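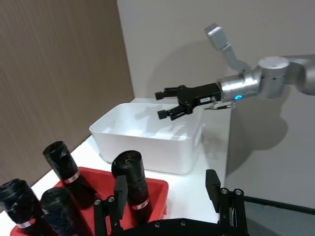 Community > Events > Charity rides > Call for riders and helpers

Riders and helpers wanted for the Partington to Flekau charity ride

We are looking for cyclists of every level, and for people who prefer to help on foot, for our spring charity ride in April. The ride goes from the old market square in Partington to the lake at Flekau, and the money goes to Cudent, which pays for dental treatment of children whose families cannot afford it.

Last year we collected $2,277. With this sum Cudent could pay for the first visits of many children, but there is still a waiting list, and we would like to do more this spring. We have 50 places for riders. The number is limited because the road along the lake is narrow, and the town gave us the permission for this number only.

There are two routes. The long one is 31 miles and has two serious hills, both in the first half. The short one is 6 miles, flat, and follows the canal path until the lake. Children from the age of ten can ride the short route together with an adult. It is not a race and we do not measure the time.
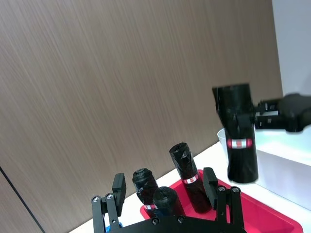

I came last on the long route and there was still soup for me, wrote Heriberto Rosales after the previous ride. He added that the second hill is worse than the first, and that he would have liked a sign before the left turn at the mill. The sign is ordered.

What we ask from riders

- A bicycle in good condition, with two working brakes. Electric bicycles are welcome on both routes.
- A helmet. Without a helmet we cannot let you start.
- An entry fee of $15, or $5 for children. The full fee goes to Cudent.
- If possible, a few sponsors among your family, neighbors or colleagues. We will send you a sponsor sheet by mail or e-mail. Please write the names clearly, as we send a thank-you card to each person.

You should bring your own water bottle and a spare tube. The bicycle shop Jananix will check tires and brakes at the start free of charge, but please do not leave a big repair for this morning.

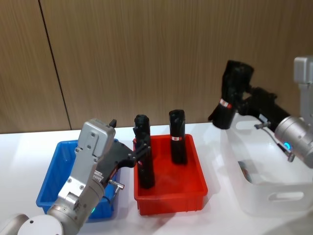
What we ask from helpers

We need people at the registration table, at the road crossings and at the kitchen in Flekau. One shift takes three hours. For the crossings you must be at least 18 years old and come to a short safety meeting on the evening before the ride. For the kitchen, no experience is necessary, but you should be able to stand for a longer time.

We also need two drivers with a van or a trailer who can bring tired riders and their bicycles back to Partington. Fuel is paid. Helpers receive lunch, and a rain jacket which they may keep.
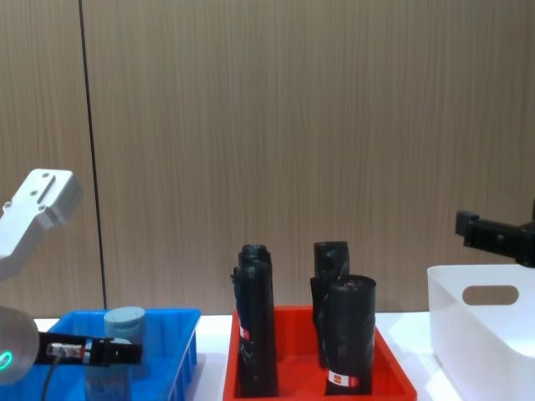

Blue crate on the white table

How to register

Please write to Somkiat Sombatkul at the ride office, or leave a note in the letter box next to the door of the Partington library. Tell us your name, your age, a telephone number and the route or the shift you would like. If you have an allergy, please mention it also – the soup contains celery.

Places are given in the order in which the messages arrive. You will get an answer within one week. If you registered and cannot come, let us know, so that the next person on the list can have your place. The entry fee is paid back until three days before the start.

Call published March 12, 2026. Registration stays open until all places are taken.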